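Nadix Wear Logs

Battery and sync logs from fitness bands and smartwatches, exported with the Nadix app. Version 7.

Contents
logs/ one CSV per watch, 400 files
devices.csv model, firmware, strap size
notes.txt known gaps

Times are local to the paired phone. Battery level is a whole percent, written every 20 minutes while Bluetooth is on.
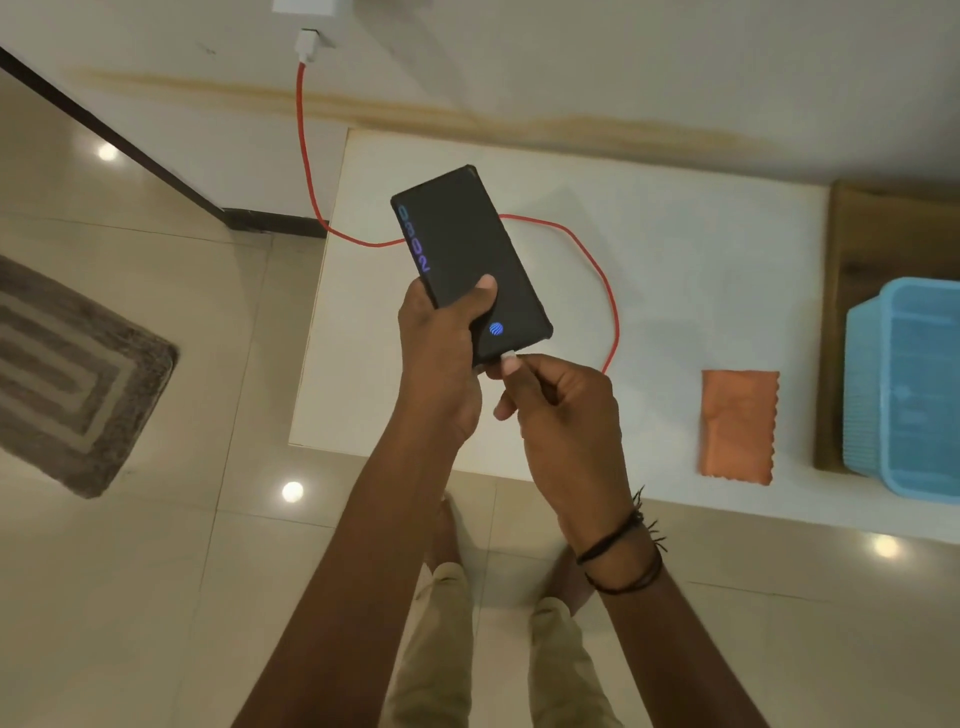 Phone with a red charging cable.

Known issues
Firmware 555 writes the step count twice after a restart. Drop the second row. Sleep columns are blank for Odera bands, which keep that data on the watch. Files from November use the old header.

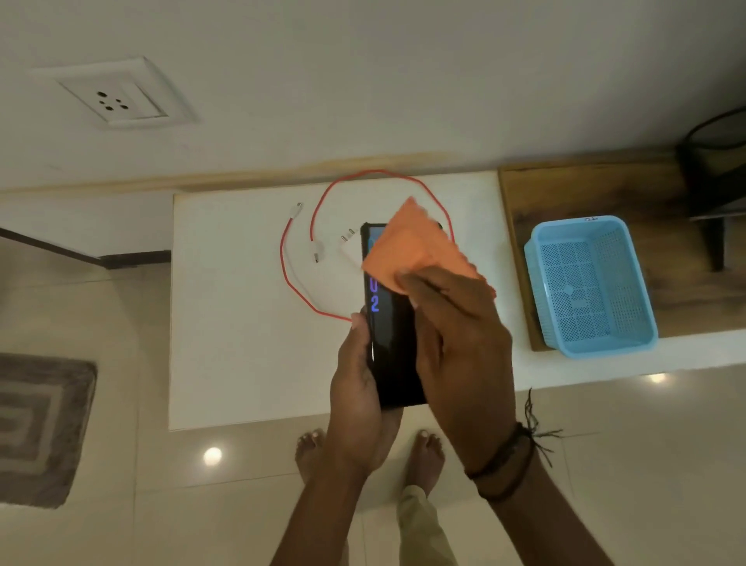

Druvard
Maintainer, Dultport

Loading
Run load.py with the path to logs/. It needs Python 3 and pandas. Add --raw to keep the duplicate rows.

License: CC BY 4.0. Send corrections through the issue tracker.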